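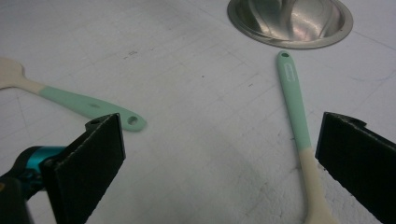

Page 2 of 3

Members' Forum > Household Goods > Care of kitchen utensils: proposed guidance

Moderator_Nilesden
The draft guidance on cleaning and replacing plastic and silicone utensils in shared kitchens was posted to this board in September 2023. Comments received on page 1 have been noted. Members are asked to confine further replies to section 4 (replacement) and section 5 (storage). The text as it stands reads: "Utensils should be withdrawn from use when the working edge is rough, split or sticky to the touch. Pale heads that have merely changed colour may remain in use." The final version will be issued to all member kitchens in November.

hallkeeper70
I am writing on behalf of the Prondville kitchen, where almost 200 meals are served each week. We cannot support the second sentence. Staining on a pale head is often the first thing a visitor sees, and our hirers have complained of it more than once. We ask that discoloured items be withdrawn as well.

Plainfare
With respect to the previous member, colour is a poor guide. Turmeric and tomato will mark a cream spatula on its first outing and do it no harm whatever. If Prondville wishes to replace its stock every month it is free to do so, but smaller kitchens should not be bound by that.

hallkeeper70
No one has proposed a monthly replacement. The wording could be "heavily discoloured".

Plainfare
"Heavily" will be read differently in every kitchen. I maintain my objection.

Wang_Stores
May I raise a point on section 5? The draft requires that all utensils be hung. Many handles have a hanging hole, like those with the mint-green handles at the top of this page, but a good number of older ones do not. At Hundham the rail holds what it can and the remainder go in a drawer, heads all facing the same way. The section should permit either arrangement.

Moderator_Nilesden
The point is accepted. Section 5 will read "hung or laid flat in a clean, dry drawer". Upright jars remain excluded, as water collects in the bottom.

quiet_ladle
Our kitchen has used upright jars for years and empties them daily. I should like the exclusion reconsidered. A jar beside the hob is where the cooks want their spoons, and a rule that is ignored from the first day does little for hygiene.

Wang_Stores
I have some sympathy with this. A jar with drainage holes might be allowed.

hallkeeper70
Prondville would oppose that. Drained jars leave a puddle on the worktop instead -- we tried them.

Moderator_Nilesden
Members are reminded that replies are limited to 1000 characters. The question of drained jars will be put to member kitchens separately. On section 4, I propose "discoloured items may be withdrawn at the discretion of the kitchen". Please indicate whether this is acceptable.

Plainfare
Acceptable.

hallkeeper70
Acceptable, though we would have preferred "should".

quiet_ladle
Acceptable as to section 4. My objection to section 5 stands.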